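To: Prodlow household list
Subject: Re: washing up in a small kitchen, and what to do about plates
Time: 21:14

Hello all,

I've been meaning to answer this for a fortnight, and the message has been sitting there with a little flag on it making me feel guilty. I'll leave the original in so those of you on the digest can follow along.

> We've moved into the flat on Pokeck Lane and the kitchen is lovely but
> TINY. One sink, no draining side, no dishwasher and no room for one.
> Two of us eating at home most nights and by the time I've cooked there
> are plates everywhere and nowhere to put a clean one down. Do people
> stack on the left or the right? Do you soak or not? Is a washing-up
> bowl worth it in a single sink or does it just take up the space?
> I was also thinking of getting rid of our heavy china and buying
> plastic. Is that a terrible idea? My mother thinks it is.

Right. I've had a single sink for years now, first in the old place and now here, and I have Opinions.

First of all, no, plastic isn't a terrible idea, and with the greatest respect to your mother I'd go for it. Ours is the Pumora stuff, bought in odd colours when the shop was clearing it out (I paid 88 pence for one of the bowls, which still makes me happy), and I haven't missed the china at all. It's light, it stacks, and I can drop it without the whole building hearing. The one thing I'd watch is tomato. Anything with tomato in it wants rinsing straight off the plate, or you'll be eating your porridge out of a faintly pink bowl until the end of time. Curry is worse.

As for the washing-up bowl, I had one and gave it away. In a big sink, fine. In a single one it left me a sort of moat round the outside where all the teaspoons went to live, and I could never get a full-sized plate to lie flat in it. Now I use the plug and run a few inches of water, and I'm much less cross.

Your left or right question got quite a debate going here at home! I'm a firm left-hander in this respect (I'm right-handed in every other) and keep the waiting things on the left of the sink, as close as I can get them, with the flat plate on the bottom, the bowl on top of the plate and the spoon in the bowl. It makes one little tower you can pick up in one go. If you spread everything out along the worktop you've lost the worktop, and then you're balancing the chopping board on the kettle.

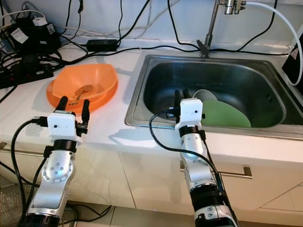 How I do the washing up, for what it's worth

1. Scrape everything before it goes anywhere near the water. I use the edge of a spoon, then kitchen roll for anything greasy.

2. Glasses and mugs first, while the water's clean. You know this, everybody's gran knew this, and I still forget it whenever I'm tired.

3. Then plates and bowls. I only let a couple into the sink at a time, a plate leaning against the side and a bowl up on its edge behind it, so I can get my hand round both. If you put the whole lot in together you end up fishing about in the murk, and that's how I cut my thumb on the bread knife in March.

4. Knives never go in the water unattended. See thumb.

5. Pans last, and if they're bad they can sit with hot water in them while you have a cup of tea.

On soaking generally, I'm against it for plates and in favour of it for anything that's had egg or oats in it. Plates left to soak overnight are a dreadful thing to meet in the morning.

Drying is your real trouble with no draining side. We got a Shojaei folding rack, the sort that rolls out across the top of the sink, and it lives rolled up beside the bread bin when it's not wanted. It holds our supper things if I'm not greedy. Before that I used a tea towel folded in four on the worktop, and that works perfectly well provided you've got a second one dry and ready. I'd say buy more tea towels than seems sensible. Mine go in with the towels wash and I've stopped ironing them, don't tell anyone.

Oh, and wipe down behind the tap while you're there. Limescale gets going back there very quickly in our water, and a cloth with a splash of vinegar once a week has saved me a lot of scrubbing with an old toothbrush. Rinse it off well afterwards if you've got chrome.

Does anyone else have one of those over-the-sink racks, and have you found a way of stopping the little rubber ends coming off? I've glued mine back on twice and I'm down to the last of the glue.

Best of luck with the new kitchen, and do tell us what colour plates you end up with!

From the other end of the list,
a fellow single-sinker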